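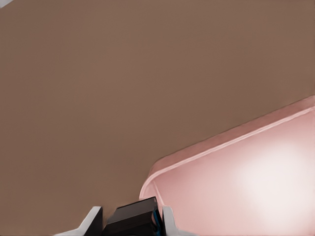
Figure 3. Plain brown surface, close view.

Home | Guides | Downloads | Release notes | Contact

Section 3: Setting up claim tracking in Gutivum

Gutivum collects political stories, press releases and hearing transcripts, and groups them by the claim they make. The product page says it "shows you what is true". It doesn't. It shows you who said a thing first and who repeated it, and on a good day it gets both right. Set it up with that in mind and you'll be less annoyed later.

Before you start

You need a Gutivum account with editor rights, the Kong transcript importer (version 2 or later) and a list of the outlets you want to follow. Write the list yourself. The starter list that ships with the program leans heavily on opinion sites that quote each other, and whoever put it together left no notes on how the sites were chosen.

3.1 Adding sources

1. Open Settings, then Sources, and choose Clear All. Confirm twice.

2. Paste in your own list, one address per line. The limit is 64 sources per workspace. Anything past the limit is dropped without a message, so check the last line of the list after you save.

3. For each source, set the Type to Original, Rewrite or Opinion. An outlet that opens most of its stories with "according to a report in" another outlet is a Rewrite, whatever it calls itself.

4. Leave Auto-type switched off. We have tried it in every release. It still marks party newsletters as Original.

5. Save, then wait for the green tick beside each line. A grey tick means the address answered but sent nothing Gutivum could read.

Note: Parliamentary and congressional transcripts don't belong in this list. They come in through Kong (see 3.2).

3.2 Connecting the Kong importer

1. In Kong, create a new export and choose the format "Speaker and time".

2. Copy the export key into Gutivum under Settings, Transcripts.

3. Choose a start date. If you only want the current session, use 2nd January. Going back further is allowed, but older transcripts often have no speaker labels, and Kong fills the gaps by guessing. The guesses are printed in the same type as the real names.

4. Tick "Keep draft transcripts separate". It is off by default.

5. Run a test import of a single hearing and read it against the official text. Look hard at places where one member reads out another person's words. Kong gives the quote to the member reading it.

Caution: Closed-session material that turns up in news stories is not a transcript. Don't paste it into the Transcripts box to make it searchable. Once there, it carries an "Official record" label, and the label stays in every export even after the text is deleted.

3.3 Anonymous sources

Most of the trouble comes from here. A story based on "two officials familiar with the matter" will be picked up by dozens of sites by dinner time, and Gutivum's default view counts every one of them as support.

1. Go to Settings, Counting, and change Support from All Mentions to Traced Origin.

2. Set Minimum Independent Origins to three. The installer suggests one, which isn't much of a minimum.

3. Switch on Attribution Wording. The program will then show the exact phrase used for the source ("officials", "a former aide", "people close to") beside each headline.

4. Open any claim you already know well and look at the tree. If branches from the same parent story are being counted separately, press Rebuild.

In our own July check, one claim about a leaked memo showed 46 supporting stories under All Mentions. Under Traced Origin it showed two, and one of those was a column. We can't promise your figures will fall as sharply. We'd be a bit suspicious if they didn't fall at all.

Note: Traced Origin follows links and named credits. It cannot tell whether two reporters spoke to the same unnamed person. No setting fixes this.

3.4 The Musovetti score

Musovetti is an add-on that gives each claim a confidence score and a coloured bar. It is installed with Gutivum and turned on for you.

1. Go to Add-ons, Musovetti, and clear the box marked Show Score on Headlines.

2. If your group insists on keeping it, choose Show Working as well. You will get a list of what moved the score up or down. Often the biggest item is how many times the claim was shared.

3. Never quote the score in anything you publish.

The makers say the method is under review. It was under review in the last edition of this guide too.

3.5 Corrections

Turn on Correction Alerts under Notices and send them to an address that someone reads. Gutivum catches corrections added at the foot of a story fairly well. It misses headlines changed without a note, and it misses nearly everything on a page that has moved. For any claim you plan to rely on, save your own dated copy of the story on the day you read it.

Go on to Section 4 once the test import in 3.2 matches the official text.

We use cookies to remember your settings and count visits. Accept | Manage choices

Copyright Nolmont Guides. All rights reserved. Contact us | Back to top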